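The Rack

We bought the rack in May, from a restaurant supply warehouse in Groreck, because the dishwasher had died and she said we could manage without one if we had the right equipment. My view was that the right equipment was a dishwasher. We drove home with the rack on the back seat, belted in.

It lived on the table. There was a place for it on the counter, in theory, but the counter belonged to the bread machine, and the bread machine had seniority.

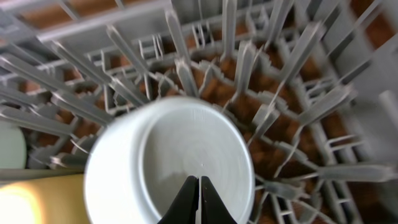

My wife had a system, and the system began with cups. Cups went in first, before plates, before anything with a handle, and each was to be lowered straight down among the tines. I was a dropper by nature. I had grown up in Lullstead, where a dish was clean once it had been outdoors. The cup that gave us the most trouble was the white one, a plain cylinder with faint rings inside, and she would stand it mouth up when everyone in her family, she admitted, had always stood theirs mouth down. "Then it holds water," I said. "Then you tip it," she said. We had been married 11 years and I had not known this about her.

I wrote to the Hestemel company, whose name was on the receipt, to ask which way up they recommended. They sent back a brochure for a conveyor oven, priced at 3850 dollars. She put it on the refrigerator, where it was taken by visitors as a sign of ambition.

The plates arrived at their own arrangement. We owned six, and the rack had been built for the plates of a hotel. They leaned on one another at the far end like people waiting for a bus. I proposed buying more plates. She proposed that I look at what I had just said. 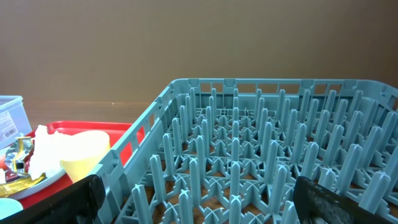 So we bought more plates. After that there were bowls, and a gravy boat, though neither of us makes gravy, and by fall we were having people over to dirty things. Her sister came twice in one week and asked if we were all right.

The repairman from Akolgo finally called back on a wet night when I was up to my elbows. He had the part. He could come in the morning, he said, and we'd be running by lunch.

I put my hand over the phone and told her. She was lowering the white cup into its spot — straight down, mouth up — and she took her time letting go of it.

"Ask him about the week after," she said.

I asked him. He said the week after was wide open, and I said we would let him know.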